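Coltik Corner Desk - Installation Guide
Section 3: Preparing the wall and the corner

Read this section before you open carton B. The wall rails can't be moved once the panel adhesive has been applied.
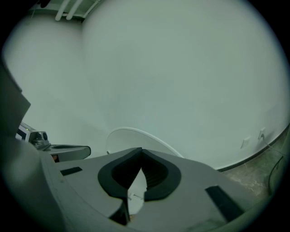 The desk is supplied for a square internal corner with plastered or painted walls. It hangs from two rails, a long one (442 mm) and a short one (241 mm), and has one leg at the front. Either rail can go on the left or the right. Decide which way round you want the desk before you mark anything, and check where your power points are before you decide.

3.1 Clearing the area

1. Move furniture and loose items away from both walls. You need clear floor for at least a metre out from the corner.
2. Unplug any leads from power points near the corner and coil them out of the way. Don't leave a lead hanging where you will be kneeling.
3. Wipe down both walls with a damp cloth and let them dry. On newly painted walls, wait until the paint has fully cured. Check the tin for the time.
4. Vacuum along the skirting board, including the top edge.

3.2 Checking for pipes and cables

CAUTION: Do not drill directly above, below or beside a power point. Cables usually run straight up or down from the fitting, but they can also run sideways between two fittings.

1. Look for exposed pipes at ceiling height and follow them to where they enter the wall or ceiling. A pipe that disappears into the wall may drop behind the plaster.
2. Run a stud and cable detector over the full area each rail will cover, once across and once up and down. Mark anything it finds with painter's tape.
3. If the detector gives a reading you can't explain, stop and ask an electrician or plumber.

NOTE: Cheaper detectors give false readings on foil-backed plasterboard. Try yours on a patch of wall you know about first.

3.3 Checking the corner

1. Hold the cardboard template from carton A in the corner at desk height. A gap of up to 5 mm at either end is fine and will be covered by the edge strip.
2. If the gap is larger, order the wide edge strip (part Sarano 30). Don't try to pull the desk in with the rail screws.
3. Repeat the check just above the skirting board. Corners often open out near the floor where the plaster has been built up.

3.4 Marking the rails

1. Measure up from the floor, not from the skirting board, and make a light pencil mark on each wall.
2. Join the marks with a spirit level. Both lines should meet in the corner at the same height.
3. Hold each rail to its line and mark the holes. At least two holes in the long rail must land on a stud. Slide the rail along if you need to - the slots allow for it.
4. Check that the rails will not cover a power point or stop a plug going in. Leave 45 mm clear above any double fitting.

3.5 Leads and the cable tray

Leads should run from the tray down the wall and into the power point without pulling tight. Allow a small amount of slack near the plug. If the slack reaches the floor, take it up in the tray with one of the Lamont clips supplied.

CAUTION: Don't pinch leads between the desk and the wall, or behind the skirting board.

The tray is shaped for a single power board up to the size of the Zomia six-way. Larger boards will fit only if you leave out the centre divider, and then the cover won't close.

3.6 Before you go on

Rub out any pencil lines that will show once the desk is up. Leave the painter's tape in place until all the holes have been drilled.

Allow roughly an hour for this section if you are working alone. Fitting the rails is covered in Section 4. You will need a second person from step 4.3.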